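**Ticket: spoon arm, wrist drifts on approach**
Sat in queue: 2 days
Opened by: Nhàn Văn, Saturday, March 9, 2024
Status: open

Arm is the Flarkunley build on the shared bench. Job is spoon to bean cup. Wrist servo creeps when it holds an angle, so the spoon tip ends up off target. Worse with the teaspoon than with nothing in the gripper.

Tried so far:
- re-zeroed wrist, no change
- swapped servo lead, no chnage
- hold current 467 -> 600, creep slower but still there

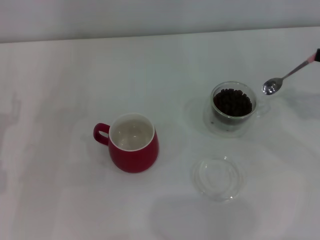 Next I want to rule out the horn screw. Sombatkul had the same thing in his and it was the screw. Will pull it tonight, threadlock if loose.

Second problem, same arm. Wrist cam soft at close range. Vision script drops the cup rim, 66 misses in the last log. Lens ring maybe slipped?? Didn't touch it yet.
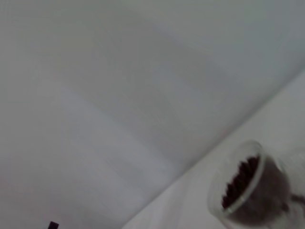 *Wrist cam view, clear cup at lower right. Focus soft.*

Need: 1.5 mm hex key, whoever has it pls put it back in the Univell drawer.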